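Broldale Housing Support Desk
Ticket 831
Category: Heating and hot water
Property: Todon Court, ground floor flat
Status: Closed

Original report

The boiler keeps losing pressure. It's a Tamiru combi, fitted when the kitchen was redone. The gauge should sit between 1 and 1.5 bar when cold. I top it up in the evening and by morning it has dropped under 0.5 and the display shows the low pressure code. No heating until I fill it again. The hot water goes off as well.

It has been doing this for nine days. Before that I was topping it up once a month at most.

Things I've already tried:
Bled the radiators in the bedroom and hall. A bit of air came out of the bedroom one, none from the hall.
Checked the filling valve is fully shut after topping up.
Felt round the radiator valves with kitchen roll. All dry.
Looked for damp patches on the floor and under the sink. Didn't find any.

The pipes to the back radiator run under the floor, so I can't check those myself.

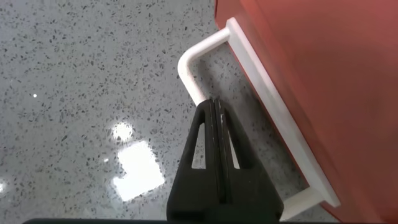 Does the pressure still drop if the heating is switched off overnight?

It drops either way. I left the heating off at the programmer for two nights and the gauge was down to 0.4 both mornings. With the heating on it reaches the same point a bit sooner.

Reply from support desk

Thank you for the extra detail. A drop with the heating off usually means water is leaving the system somewhere, and it narrows things down a little. The usual places are the pressure relief valve, a radiator valve, a joint in the pipework or the heat exchanger inside the boiler.

Please do the following before we book an engineer:

1. Find the copper pipe that comes through the outside wall behind the boiler. It points down or back towards the brickwork.
2. Tie a small freezer bag over the end with an elastic band. Only do this with the boiler turned off, and take it off before you turn the boiler back on.
3. Top the system up to 1.2 bar, shut both filling valves and leave it overnight.
4. In the morning, write down the gauge reading and say whether there is water in the bag.

Don't take the cover off the boiler.

Update from tenant

Done as asked. Filled to 1.2 at 9 in the evening, boiler off at the wall switch. At 7 in the morning the gauge read 0.5. The bag had water in it, enough to cover the bottom inch or so. I took the bag off before switching back on.

I repeated it the next night to be sure. Same result, slightly less water.

I should add that the wall switch for the boiler isn't labelled. I worked out which one it was by turning it off and seeing the display go blank. The other switches and sockets in the kitchen aren't labelled either, and it would help if whoever comes out could mark them.
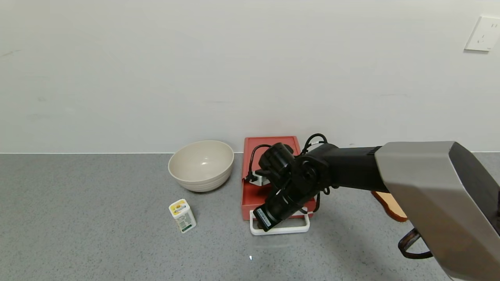 I also had a look in the booklet left in the drawer. It says the relief valve should only open at 3 bar, and I have never seen the gauge go past 1.8, even with every radiator on. So if it is the valve, it seems to be letting water by when it shouldn't.

Reply from support desk

Agreed. The relief valve is passing. This often happens when grit gets on the valve seat. We have also asked for the expansion vessel to be checked at the same visit, as a flat vessel can set off the valve and the new one would then go the same way.

Job passed to Trillden under order 533. Parts: one relief valve, one sealing washer. You can keep topping up in the meantime, but no higher than 1.2 bar.

Engineer's notes

Relief valve passing, replaced. Expansion vessel found at 0.2 bar, recharged to 0.75, Schrader valve holding. System refilled to 1.3 and inhibitor added. Heating run for 40 minutes, gauge rose to 1.6 and settled. Discharge pipe dry on leaving. Boiler switch labelled. Other kitchen switches not on this order, raise separately.

Update from tenant

Gauge has been at 1.3 every morning for a week. No code on the display. Happy for this to be closed. Please open a new one for the labels.

Support desk: closed. Labelling request moved to ticket 700, which already covers the other ground floor flats.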